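Section 4: Setting up a count station

Applies to: Tamau Count, version 2
Section owner: Anežka Paulík
Last revised: 10 Nov 2022

4.1 Before you start

This section covers the set-up of one count station at a polling district or counting hall. It assumes that the election has already been created at the head office and that the candidate list has been locked. If the list is still open, the station will start in practice mode and its totals will not be passed on.

You will need:

The station computer and its mains lead
The sealed envelope holding the station code
The printed list of candidates, in ballot paper order
The ballot account from the presiding officer
A Fikar label printer, if batch labels are to be printed on site

Note: Station codes are issued per election. A code used at the May elections cannot be used again, even at the same hall.

4.2 Starting the station

1. Place the computer on a firm surface with clear space at the back. Connect the mains lead, the screen and the keyboard.

2. Connect the network cable to the socket marked for the count network at the venue. Do not use the public network, including for updates.

3. Switch on. The start screen shows the name of the election and the words "Not assigned".

4. Open the sealed envelope in the presence of a second member of the count staff. Both must sign the envelope.

5. Type the station code and press Enter. The name of the ward appears in place of "Not assigned".

6. Compare the ward name with the one on the ballot account. If they differ, press Release and telephone the head office. Do not carry on with the wrong ward and correct it later – batches already entered cannot be moved.

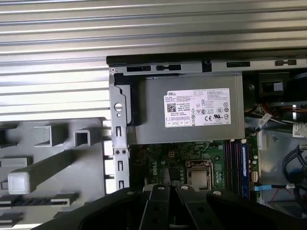

Figure 4.1 Desktop computer with its interior open

Caution: Unplug the mains lead before any cover is removed. Only staff named on the equipment sheet may open a station computer, and a computer opened after the code has been entered must be assigned again from step 4.

4.3 Checking the candidate list

1. Select Setup, then Candidates.

2. Read each name aloud from the screen while a second person follows on the printed list. Check the spelling, the order and the party description.

3. Check that the number of seats is correct. In a ward electing more than one member, the station accepts ballot papers with fewer votes than seats and rejects those with more.

4. Select Confirm. Both people enter their initials.

Candidates who have withdrawn within the permitted time do not appear. A candidate who has died after the close of nominations is still shown, with a mark against the name. In that case stop and wait for instructions from the returning officer.

4.4 Setting the batch size

Ballot papers are entered in batches. The standard batch is 100 papers. The last batch of each ballot box will normally be smaller.

1. Select Setup, then Batches.

2. Leave the size at 100 unless the returning officer has directed otherwise in writing.

3. Set the upper limit for the box. The limit supplied is 900. A box with more papers than this must be split into two parts, each with its own cover sheet.

4. Select Save.

Worked case: the ballot account for the Stikunstead box gives 498 papers. The station creates four full batches and one of 98. If the verified number is not 498, the station asks for a recount of the short batch first, then of each full batch in turn.

Note: The batch size cannot be changed once the first batch has been opened. To change it, the whole box must be closed and entered again from the start.

4.5 Practice run

A practice run is required at every station. It takes nearly 2 hours at a large hall, where several stations must report together, and much less at a single one.

1. Select Practice. A grey band appears across the top of the screen.

2. Enter the practice papers supplied by Gajdoš in the order in which they are numbered.

3. Include the doubtful papers. These cover a vote marked outside the box, a vote for too many candidates, a paper with writing by which the voter could be identified, and a blank paper.

4. Send each doubtful paper to adjudication. Do not decide it at the station, even where the answer seems plain.

5. Print the practice result and compare it with the answer sheet. The two must agree in every line, including the rejected papers.

6. Select End practice. The grey band disappears and all totals return to zero.

Caution: If any total is not zero after step 6, do not open the station for the count. Write the figure on the equipment sheet and ask for a replacement. 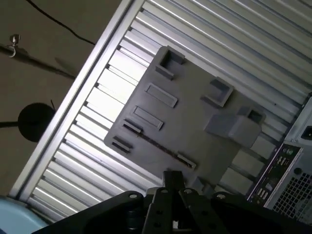 Can candidates and their agents watch the practice run?
They may attend if the returning officer has given notice of it. Agents can look at the screen and the printed result, but they may not handle the practice papers or the keyboard.

4.6 Opening the station for the count

1. Print the zero report. It lists every candidate with a total of nought.

2. Offer the report to the agents present. Those who wish to sign may do so. A missing signature does not prevent the count from starting.

3. Enter the number of papers from the ballot account.

4. Select Open. The time of opening is recorded and cannot be edited.

5. Put the zero report in the front of the station folder, with the signed envelope behind it.

If the network connection is lost after opening, carry on entering batches. The station keeps them and sends them in order when the connection returns. The word "Waiting" is shown beside each batch not yet sent. Do not switch off while any batch is waiting – see Section 7 for closing a station that cannot reconnect.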